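The Mesh Bag

The leaflet said six weeks. Six weeks in a mesh bag, it said, and a household would stop losing its socks for good.

She read it standing up in the hall with her coat on and didn't believe a word. It was from Tovanon, who had already sold her a lint comb that combed nothing and a set of hangers that bowed in the middle under a wet raincoat. Now they had bags. White mesh, fine netting, a free trial for the residents of the Hutchins building. There were 106 apartments in the Hutchins, and it was hard to see what anyone stood to gain by giving away that many bags, unless the bags were no good.

She took one anyway. It was free.

Her sister, who had moved in with her in November with two suitcases and a fern, took to the bag right away. Her sister took to everything right away. That was how they had come to own a Kirine steam mop and 598 clothespins, the last of a hardware store that was closing down, in a box that still wouldn't fit under the sink.

"You put them in, you wash them, you take them out," her sister said. "Where's the catch?"

"The catch is that you've got to put them in."

"I'll put them in."

"You'll put them in for a week."

It was a poor sort of argument, and they had it most evenings, over the sink, with the radio going. The older one held that socks didn't vanish. Socks got left in sheets and behind the machine and in the legs of pants, and a person who looked would find them. She'd washed her own clothes for forty years by looking. The younger one said that was fine for a woman who owned only black socks and couldn't tell if one was missing or not.

That stung a bit. They were navy, some of them.

The first wash came out all right. She would give it that. The second came out damp in the middle, a hard wad like a dishrag somebody had sat on, and she carried it through to the living room and set it down on top of the newspaper without saying anything. Her sister hung the things over the radiator one at a time and didn't say anything either.

By the third week they had a system, or her sister had one. The bag went flat on the table. The basket went to the left of it. One thing at a time came out, got shaken, got matched, got dropped in the basket. It took longer than tipping the lot onto the bed. It took a good deal longer, and the older one timed it by the kitchen clock and wrote the minutes on the back of the leaflet, to have something to send to Tovanon when they asked for her views.

They did ask. A card came under the door, with boxes to tick. Very pleased, pleased, fairly pleased. There was no box for what she thought. She wrote it up the margin in small capitals: WHO IS THIS FOR? Then she felt foolish and used the card to level the fern.

There was also an evening for the residents, down in the meeting room, with coffee in paper cups and a talk. She went because her sister had already put on lipstick. The talk was about time. People at home wasted hours, it said, and she looked along the row at the people from home, who had all come down in their slippers to hear about it, and thought that was at least partly true.

Then came the part with the laundry. She had expected something to be explained. She leaned forward, with her purse in her lap, and watched a piece of blue cloth come out of a bag exactly like hers. 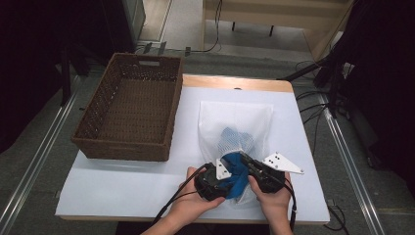 It's the drawstring kind you want, came a voice from the back, because with those zippers you lose the little pull in the first month and then you're cutting the thing open with scissors. Flurkon used to make a good one with a cord. You could hang it on the faucet.

A murmur went around. People had feelings about zippers. A man by the door wanted to know about sweaters, and whether they'd felt. A woman said hers had felted in a bag and out of a bag and she had come to think it was the water. Another said you mustn't fill it past half, everybody knew that, and the older sister, who had been filling hers until it was tight as a ham, looked hard at the ceiling.

"Half," said her sister in her ear.

"I heard."

"That's the wad. That's why we get the wad."

"I said I heard."

They walked up the stairs afterward, as the elevator was full. On the second landing she stopped to get her breath and said that if you only filled it half, you had to do twice the loads, and if you did twice the loads you paid twice for the water, so the thing wasn't free at all. It was a very expensive bag. She was pleased with this. She had been hoping all evening to find where the money was.

"You could get two bags," said her sister. "And put them in together."

She thought about that for the whole of the next flight. She didn't like it, but she couldn't see what was wrong with it.

The second bag was hanging on the doorknob by the weekend. She didn't ask where it came from. They did a wash with both of them, half full, and laid them on the table side by side, and her sister pulled the socks out and she matched them. It went along pretty well. The basket filled. At the end there was one left over, a blue one with a thin heel, and they both looked at it lying there.

"Well," she said.

"It'll be in the sheets."

"It was in the bag. That was the whole idea, that it was in the bag."

Her sister turned both bags inside out and ran her hand along the seams. She got down on the floor and looked behind the machine with a flashlight. She shook out the pants. The older one sat with the sock on her knee and felt better than she had in weeks, and after a while she got up and made them both some eggs.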